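Progress report to the Binell Fund
Student robotics club, Gramavgate Technical School
Project: Two Arms at the Laboratory Table
16 Mar 2018

1. Where we are

The grant of 2,535 euros was received in full and the club has now used the larger part of it. The main costs were the spare gripper fingers, the cables and the safety training for the older students. An amount of 415 euros remains. We ask for permission to keep it for the travel to the Varnatia student meeting in June, as it was written in the first plan.

2. What the students did in this period

The work was divided between 2 groups. The first group writes the programs for the arms and keeps the notebook of trials. The second group prepares the table, chooses the objects and decides what counts as a good result. In the middle of the period the groups changed places, so every student has now tried both kinds of work. This took more time than we expected, but the students asked for it themselves and we think it was right.

The club promised 200 recorded trials before the end of the school year. We are a little behind with this number. The reason is mostly the calibration, which had to be repeated after the table was moved to the other side of the room. The students have written a short checklist for it – it is now one page long and even the youngest members can follow it.

3. The present task

At the moment the club works with glass vessels. The arms should pick up a small cup or a beaker, carry it and put it down without spilling. Glass is difficult for our programs, as its edges are not easy to find in the camera picture. Other things are left on the table on purpose, because the task set by the second group is called "the untidy bench" and the arms must not touch what they do not need.
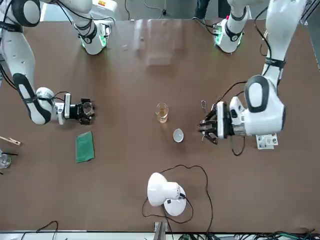 The right arm holds a small glass cup; the beaker with yellow liquid stands between the two grippers.

The best results until now are with one arm. Passing a vessel from one gripper to the other is still not reliable, and the students do this only with plastic cups for the time being.

4. Difficulties

The gripper force was set too high at first and had to be lowered step by step. The Hsu control software, which we use under a school licence, had to be installed again in the winter, and some early recordings were lost. Copies are now made after each meeting.

5. Next steps

– finish the promised trials
– test the passing of plastic cups at a lower speed
– prepare the poster and the short talk for Varnatia

The final report with the table of costs will be sent after the meeting in June.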